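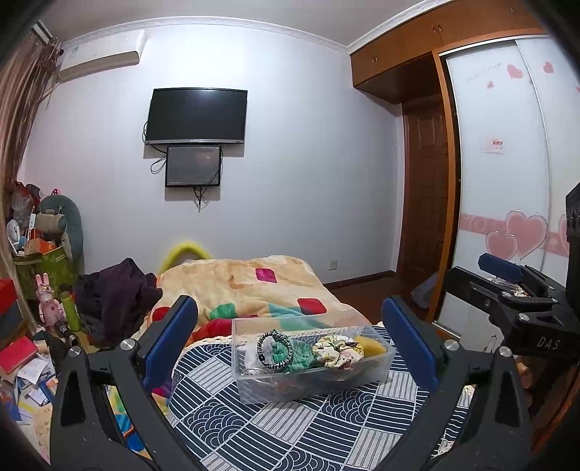

A hand-held gripper over a storage box with a scrunchie, a cord bracelet and fabric pieces, in one of the bedrooms used for the study.

Count rooms, not hours
By Eyerusalem Negussie
November 7, 2019

Most papers on robot grasping tell you how many hours of demonstrations were collected. Few tell you how many rooms they came from. I think the second number matters more, and I think reviewers should start asking for it.

My reason is a result we got in February. Our group trained two versions of the same policy to pick soft items out of a container. The first learned from 917 demonstrations recorded with a hand-held gripper in our lab at Urnholm, on one table under one set of lights. The second learned from 700 demonstrations recorded with the same tool in 20 homes. People used their own beds and floors, and whatever small things they had in a box.

We tested both in 3 homes that neither had seen. The lab policy did well when the box sat on a plain surface. Put the box on a patterned sheet and it often closed its fingers on the bedding. The home policy made that mistake far less often, with fewer demonstrations to learn from.

My colleague Tilahun objects that the home data is messy, and he is right. People hold the tool at odd angles. A scrunchie gets grabbed by one fold in one recording and by the whole bunch in the next. Some recordings had to be thrown out. He would like a clean set first and variety later, so that when something fails we know why.

I understand the wish, but I don't think that order works. A clean set teaches the policy that the background can be ignored, and it learns that the cheap way, by never meeting a background. We spent most of a year on the Pukov tabletop set before we saw this, and very little of it carried over.

There is a cost. Going into homes means asking permission, driving, and blurring anything private before the recordings are shared. A group with one student can't do 20. It could do five, and say so in the paper.

We plan to repeat the test in Plastby with drawers in place of boxes. The room count will be in the abstract.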